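Two arms on one rail: the Pichon bench cell under review

The Pichon is a two-arm bench cell sold by Bromham as a complete kit: rail, pair of arms, grippers, wrist cameras and the software to run them. It is aimed at college labs and small sorting firms. We ran the kit for 7 days on bottle clearing, with a lined bin set in the back left corner of the booth.

Both arms share a single rail and one work area, so reach overlaps across the middle of the floor. The controller handles this by giving one gripper priority.

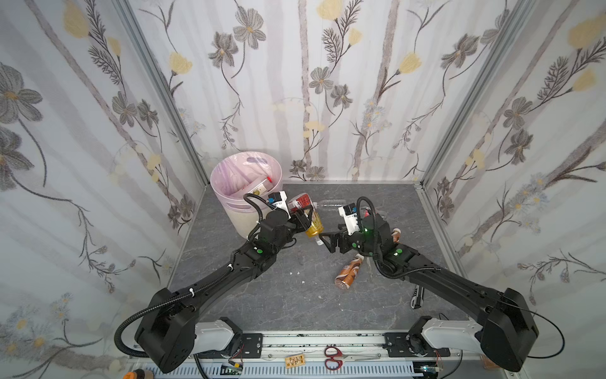 Sedham, which runs two of the cells, wrote to us that the priority rule is too cautious and that its staff switch it off by the second week. We left it on. Over 224 picks it stopped an arm 8 times, and each stop cleared without a restart.

Clear plastic and glass are the harder test. The overhead view loses edges against a patterned background, and the software then leans on the wrist cameras. These focus at a fixed distance, and close objects go soft.

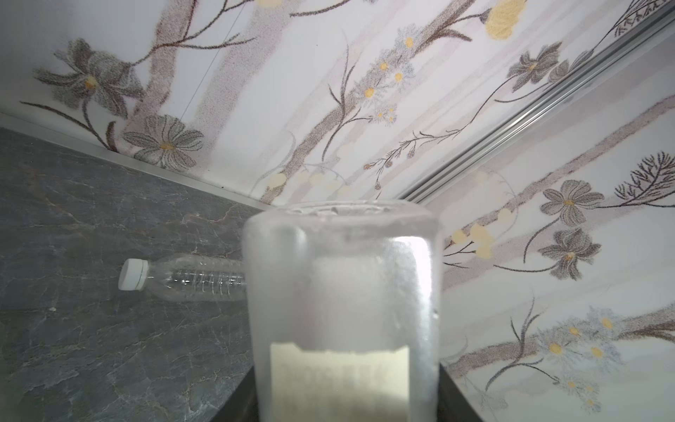

Fixed focus is a fair trade at this price, according to one reader in Ukham, who would sooner have a camera with no moving parts to knock out of line. Bromham lists an adjustable lens as an extra. It was not fitted to our kit.

Bottles lying at mixed angles need no sorting beforehand. The grip planner takes each one across the body, and either arm can be assigned to the bin.

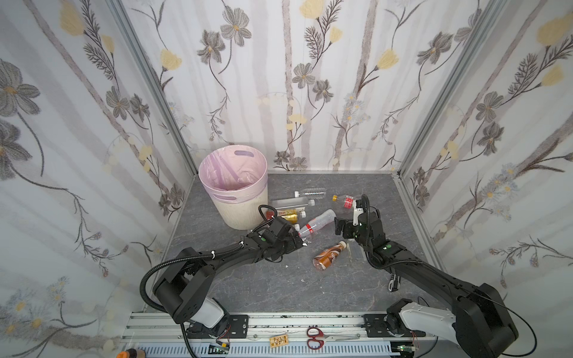

Price and support

The kit costs £737 a month on lease, with spare finger pads included. Telephone support closes at 5 pm.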